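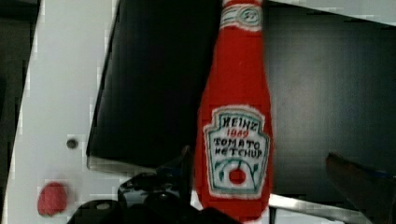 What does a church council do?

If you go to church with your family, you have probably seen the minister up the front, and the people who play the music, and whoever hands you a biscuit afterwards. But who decides when the roof gets fixed, or what colour the Sunday school room will be? At Siden Road Church that job belongs to the church council, and they meet on Tuesday nights in the hall (usually with a good big pot of tea). 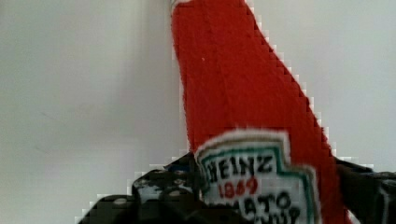
A council is a small group chosen by everybody else to look after things for them. Ours has five people on it. They talk about big matters, like helping families who are having a hard time, and they talk about very little ones too, like whether there will be enough to go with the sausages at the church lunch. A red plastic ketchup bottle like this one might not seem like church business, but somebody has to put it on the shopping list!

How do you get on the council? Once a year, in November, we hold a meeting where grown-up members vote. Each person writes names on a slip of paper, folds it up and pops it in the basket, and then Benvinda Lobo and Valter Godinho open every slip and read it out.

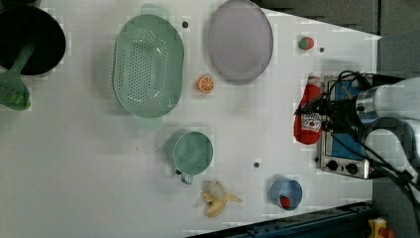
Toy kitchen things on a white table, with a green spatula and colander.

The council also looks after the money people give. Last year we gave $2,222 to our friends at the Seixas church, whose hall was flooded, and we are saving $3,000 for a new ramp, so that wheelchairs and prams can get in the front door without any bumping. 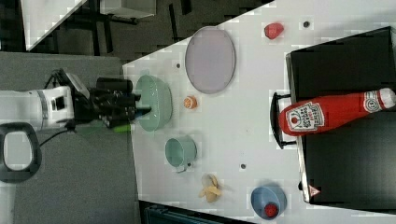

Children can't vote yet, but you can still have your say. Tell a council member what you think, or write it down and drop it in the box by the door, and they'll read it out at the next meeting.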